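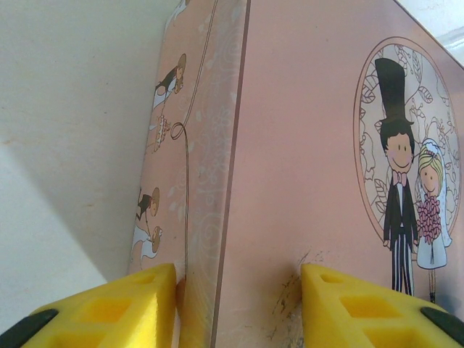 The yellow fingers on either side of the pink wedding box, from the wrist camera.

So the gripper budget is finally spent, and I am a very happy person! Back in April I wrote that I had $400 set aside for hardware this year, and a few of you asked where it was going. Well, a good chunk of it is going on fingers.

I went back and forth between two sets. The Trekirar ones were cheaper up front, but you have to buy the mounting plate separately, and by the time I'd added that and shipping I was past what Hangate wanted for a full kit. Hangate it was — $105 a pair, screws included. I bought one pair to try and I'm already planning on a second (pads wear out, and I hate waiting on mail).

Boxes are what I care about most, especially lightweight cardboard with printed sides, so that's what I budgeted around. Lino Dal Bello talked me into keeping $100 back for cables and connectors, and he was so right. I'd priced the arm, the fingers and the camera down to the penny and had exactly zero dollars down for wire. Don't do that!

Still on the list: a better power supply, a spare camera, and a proper table clamp. The clamp from Wragg has a wait of some 6 weeks, so I'm ordering it tonight and will fit it when it shows up. If you've used one on a thin tabletop, leave me a comment — I'd love to know how it holds.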